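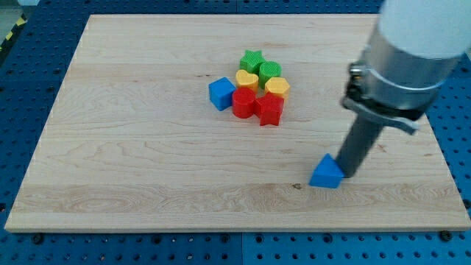 2021-02-03

Finally got the Cekix fingers swapped for the Clomevier ones and spent the whole afternoon pushing toy blocks about (I know, hard life). The plan was to compare the two sets on plain sideways contact, no grasping at all, just tip down and nudge. The long dark grey finger on the right is up against the blue triangle, which I've been using as the awkward one because it likes to sit on a flat side and show you its ridge. The other seven are bunched up near the middle of the maple board, reds at the front and greens at the back, and the job is to get the triangle over to join them without scattering the lot.

Cekix first. I did 16 pushes with those this morning and they were fine on the cube and the cylinders, quite nasty on both stars. The short tip slides into the gap between two points, then the star spins and you end up chasing it. Also the pad on the left one is starting to peel again, so please don't order more of those pads until I've talked to Harotside about the glue.

Clomevier after lunch, another 16, same start positions as near as I could set them by eye. Much better on the stars! The tip is slim but there's a lot more length to play with, so the bracket stays well up out of the way and I can come in low. What I don't like is the flex. If I ask for anything over 50 mm/s the finger bends a bit before the block moves, then lets go all at once, and the block hops. At 30 it behaves. I've left the speed limit at 30 in the config, so if the arm seems sleepy tomorrow, that's why.

Had one proper fright when I typed 70 in the wrong box and it went for the board instead of stopping above it. Protective stop kicked in, no damage that I can find, tiny dent in my pride. I've put a floor on the z height now – should have been there since September.

Controller: still on Ene. The loop is set to 1,000 Hz but the log has gaps in it whenever the viewer is open, so I shut the viewer and they went away. Not fixed, just avoided. Raluca Rusu thinks it's the network card and she's usually right about that sort of thing.

To do next:
- repeat the star pushes with the clamp collar taken off and refitted, to see if I get the same numbers
- try the heart point first, then lobes first
- find the other hex key

Comments

Raluca Rusu: It's the network card. There's a spare in the drawer under the scope, try that before you touch Ene.

Me: Will do. Which drawer, the sticky one?

Raluca Rusu: Yes, lift and pull. Did you re-zero after the stop?

Me: Er. Doing it now.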